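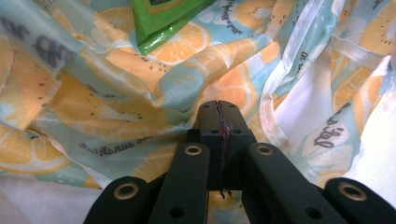 Hand-held grippers are out on loan: come teach Plulham to tidy up

If you've walked past the back tables in March you've probably heard the clicking. Those are our new hand-held grippers, and we are so happy with them! You squeeze the handle, the two fingertips close, and the camera on top records everything you do. Later the recordings go to Plulham, our two-armed robot, who has to learn the same job from watching your moves.

Cloth is the big subject this month. Chaiwat Phromma brought in a stack of thin, slippery fabric, including the one with the citrus slices and the flowers all over it, and it is wonderfully hard to deal with. It bunches, it slides, it hides its own edges. We also put small things on top, like a shiny green packet, so that people practice working around folds (a flat table is easy, and Plulham has had plenty of flat tables).

So far 19 of you have taken a turn, and together you've given us 1,549 recordings. Jovita Medrano did 33 in one evening and then asked if she could come back after dinner.

A few tips from Soledad Quezada, who checks the recordings:

Go slower than feels natural, especially just before you close the fingers.
Keep the fingertips in view of the camera the whole time.
If you drop something, keep recording and pick it up again. Those are some of her favorites.
Bunch the cloth up differently each time.
Look over the fingertips before you start and pull off any loose threads.

Next month we start on remote control, with one person steering both arms from the desk by the window. Silvan Baumgartner has been trying it out and says folding a sleeve that way feels like writing with the wrong hand, but he's getting faster and it's great fun to watch.

Sessions start at 6:30 p.m. and you don't need any experience. Kids are welcome with an adult. Put your name on the sheet by the door or tell Soledad.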